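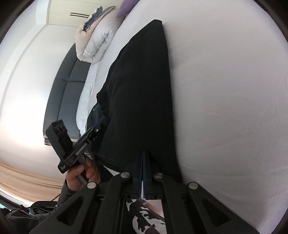

Who signs off the hall before guests are let in?
The duty inspector, Karine Robichaud, once every line below is marked.

Drirnavthorpe Homecoming — Venue Safety Checklist
Main hall, Naddale site. Inspected 1 November 2025.

1. Fire exits unlocked and clear
Pass. East door stiff at the lower bolt; grease before opening.

2. Exit signs lit on battery
Fail. Sign over the kitchen passage went out during the test. Replace.

3. Seating in main hall
Pass. 149 chairs set out, linked in rows. Centre aisle narrow at the front — move the first row back 50 cm.

4. Stage steps and handrail
Pass with comment. Left rail loose at the base plate, two screws missing.

5. Temporary wiring
Pass. Tekham supplied the sound desk. Cable covers still needed at the side entrance.

6. Extinguishers
Pass. Last serviced in June. Tags present.

7. Outdoor parking
Not checked. Lighting to be viewed after dark.

Items 2 and 4 to be re-inspected before doors open.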